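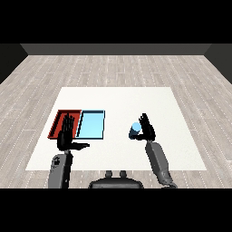 Randale revela quem é o novo Guardião de Tarnencombe (e pede desculpa pela demora)

5 de setembro de 2022

A editora Randale confirma aquilo que metade dos leitores já dava por certo e a outra metade jurava ser impossível: a personagem que veste o manto do Guardião de Tarnencombe desde o final do último arco é Ilka Bakos, a cartógrafa municipal. A revelação surge na última página do número 42 da série, já nas lojas especializadas, e na capa alternativa que a acompanha, na qual a protagonista aparece, por fim, sem capacete.

A identidade do sucessor ocupou os fóruns durante todo o verão. Chegaram à redação 3906 palpites, entre cartas, mensagens e um postal sem remetente que dizia apenas "é o padeiro". Não é o padeiro. O padeiro morreu no número 22, num episódio que a editora considerava bastante claro.

"Bakos está na série desde a primeira página, sempre ao fundo, sempre a enrolar um mapa", afirma Ernő Lengyel, argumentista e criador da série. "Pus a personagem em tantos painéis que cheguei a temer que alguém adivinhasse logo em agosto. Adivinharam, claro. Mas explicaram-no tão mal que ninguém acreditou."

O novo arco, intitulado "A Escala Errada", terá seis números e começa na manhã seguinte à revelação. Bakos herda o manto, a lanterna e uma quantidade desanimadora de correspondência por abrir. Herda também a inimizade de Sturine, a cidade vizinha, que reclama a posse do rio e tem do seu lado um tratado, um exército e um advogado competente. Dos três, é o advogado que dá mais trabalho à heroína.

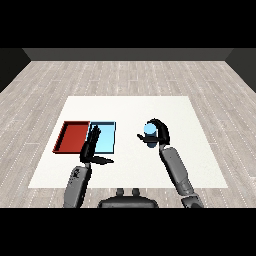

Quem segue a série sabe que o Guardião anterior resolvia quase tudo ao murro. A sucessora prefere saber onde ficam as portas. Lengyel descreve os primeiros capítulos como "uma história de ação em que a protagonista passa nove páginas num arquivo", descrição que o departamento comercial pediu que não constasse deste comunicado.

A mudança estende-se ao traje. O capacete mantém-se, a pedido dos leitores que já o tinham tatuado, mas a capa foi encurtada depois de a equipa artística reconhecer que, nas escadarias de Tarnencombe, a anterior era sobretudo um risco de queda. O cinto ganha um estojo de compassos. O cavalo continua a não ter nome, assunto sobre o qual a Randale não presta declarações.

Os leitores que agora chegam podem começar pelo número 42 sem conhecimentos prévios, ou assim garante a contracapa. Para os mais prudentes, a editora reuniu o arco anterior num volume único, com uma nova introdução do autor, uma cronologia revista e a correção do mapa da página de abertura, onde o norte esteve durante anos virado para o lado errado. Lengyel sustenta que foi de propósito e que o novo arco o demonstrará.

A capa alternativa tem tiragem limitada e será distribuída às lojas por ordem de encomenda. A Randale recorda que não vende exemplares avulsos dessa edição à porta da redação, por muito cedo que se chegue e por muito que se insista com a rececionista.

O segundo capítulo de "A Escala Errada" tem já o argumento entregue e as páginas em fase de cor. Pedidos de entrevista, exemplares para recensão e imagens em alta resolução devem ser dirigidos ao gabinete de imprensa da Randale. As teorias sobre o padeiro também, se tiver mesmo de ser.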